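Mondine moved all its hockey to a new look this weekend and I have a lot of feelings about the audio, so this is a thread
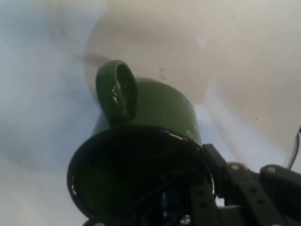
green mug, long thread

Everybody's posting screenshots of the new lineup cards, which are fine! Nice and clean, a bit too much gradient. I want to talk about what happens with your eyes closed. The music, the crowd mics, the little whoosh before a replay. They changed all of it.

Quick background if you don't live in this part of the world. Gallham and Plilberg games used to be on Mahawong, the old regional channel, 239 on my cable box since forever. Mondine picked up the rights in January and ran out the season using basically all of Mahawong's stuff. Same theme, same wipes, same everything with a different logo stuck in the corner.

So this is the first season that's really theirs. Sunday, October 6, 2024 and I've now watched the Gallham opener twice, once like a normal person and once from the kitchen with just the sound on.

Starting with the theme. The Mahawong theme was corny. It had that fake brass, and a guitar that sounded like it was recorded in a closet, and a drum fill right before the faceoff shot that my whole family used to play on the table. I love it and I'll never be fair about it.

The new one is real strings and big low drums. It sounds expensive. It also sounds like the trailer for a movie about a submarine. I've heard it maybe a dozen times since Friday and I still can't hum it to you, and that's my main complaint. A sports theme has to be hummable! You should be able to do it badly in the shower!

It does have one good trick. There's a short version they use coming back from break, just the last few notes with a stick tap under it, and that one is great. Somebody should take that bit and build the whole theme out of it.

OK crowd mics. This is where I got excited. On the old channel the crowd was one big flat shhhhh, like a faucet running in another room. A goal was the same shhhhh but louder. You could never tell if the building was full or if it was a school night in sleet.

On Friday you could hear the place. There's a section in the Gallham rink that does a slow stomp when we're on the power play and I have never, ever heard it come through on TV until now. I backed it up and played it for the dog.

They must have hung a mic somewhere new by the far corner, too, because you get the boards on that side really clearly. The near corner sounds like it always did. So a hit at one end goes BOOM and a hit at the other end goes thup. Kind of funny once you notice. Sorry if you notice now.

The Plilberg game on Saturday was a different story. Same network, same theme, same wipes, and the crowd was way down under the announcers all night. I don't know if that's the building or the person on the board or what. Plilberg's rink has that low roof and it's always been a loud place in person, so it was strange to hear it so polite.

Now the replay whoosh. Everyone has a replay whoosh. Mahawong's was a skate stop, a nice crunchy one, and they used it for every single replay, including the ones of a guy on the bench drinking water.

Mondine's is a sort of glassy zip with a bass thump on the end. First few times, fine. By the second period I was flinching. It is LOUD. It's louder than the announcers, it's louder than the horn. I turned the TV down for it and then missed what they were saying about the penalty.

I went and checked an old game to make sure I wasn't just being grumpy about change. The skate stop sat well under the voices. You felt it more than heard it. So yeah, I'm grumpy about change, but also the zip is too loud.

Side note, the old games are still up if you have the app. There were 151 of them in the archive when I looked this morning, going back to when the Mahawong theme still had a saxophone in it. I forgot about the saxophone. Please go listen to the saxophone.

The horn! Gallham's goal horn is the same horn, thank goodness, they're not allowed to touch that. But the broadcast used to dip the announcers out and just let it ring for a while. Now they talk right over it. First goal of the season and I got half a horn and a sentence about somebody's offseason training.

I'd say let it breathe. Up to 9 seconds, no talking, let people at home yell. That's all I want from a goal call. Then tell me who had the assist.

Something I like a lot and haven't seen anyone mention – they leave the ice mics open during some stoppages. No music, no promo, you just hear sticks and skates and the ref saying something you can't quite make out. It happened a few times in the second period on Friday. Made me feel like I was sitting down low.

They didn't do it at all in the third, so maybe that was a mistake and somebody got yelled at. If you work there, it was good! Keep making that mistake!

Intermission. The Mahawong intermission was two people at a desk with the theme looping quietly behind them, and it looped badly, there was a hiccup where the end met the start. I knew that hiccup better than my own phone number.

The Mondine one has no music under the desk at all. It's weirdly quiet. You can hear paper. I thought my sound had gone out. I think they need something in there, even low, because going from a packed rink to a silent room is like somebody shutting a car door on you.

And then the ads come in at double the volume, but that's every channel and I'm too tired to be mad about it.

A word about the phone app versus the TV. I had it going on both for a while on Saturday. On the phone the stomping and the low drums are just gone, obviously, tiny speaker. What's left is voices and zip. Mostly zip. If your only experience of this was on a phone then I get why you hate it, and I'd say try it on something bigger before you give up.

With headphones it's a treat though. The far corner thing is much stronger, like somebody is moving furniture behind your left shoulder.

My dad's take, for balance: "It's hockey, I can hear it, it's fine." He pays 70 bucks a year for it same as me and has never once thought about a replay whoosh. I envy him.

If I had to grade it (nobody asked) I'd go crowd A minus for Gallham and C for Plilberg, theme C plus, the short theme an A, whoosh D, horn handling D, open mics A if they were on purpose. Desk gets an incomplete.

What I'd fix first is the zip. Pull it way down, it's one slider, you could do it before Tuesday. Then leave the horn alone. Then go see what's happening in Plilberg. The theme I can live with, I'll probably be humming it by spring and deny I ever said any of this.

Oh and somebody asked about the anthem. They showed all of it and the sound was clean, just the singer and the room. On the old channel we usually joined it halfway through coming out of a truck commercial, so that's a point to the new people.

Also the final horn at the end of the period still comes through a hair before the clock on screen gets to zero. It did that on Mahawong too. I find it comforting.

Will update after the next home game. If they turn the zip down I'm taking full credit.

Comments

rinkside_radish
The skate stop was my text tone for years. RIP

lowroofclub
Was at the Plilberg game and it was LOUD in there. Watched the replay when I got home and thought I'd taped a different crowd

zamboni_thoughts
unpopular opinion, I like the submarine music

threeperiodsnap
I only watch on my phone and can confirm, all zip

rinkside_radish
ok I went back and found the saxophone. Why did they ever take that out

lowroofclub
wait the near corner really does go thup. thanks a lot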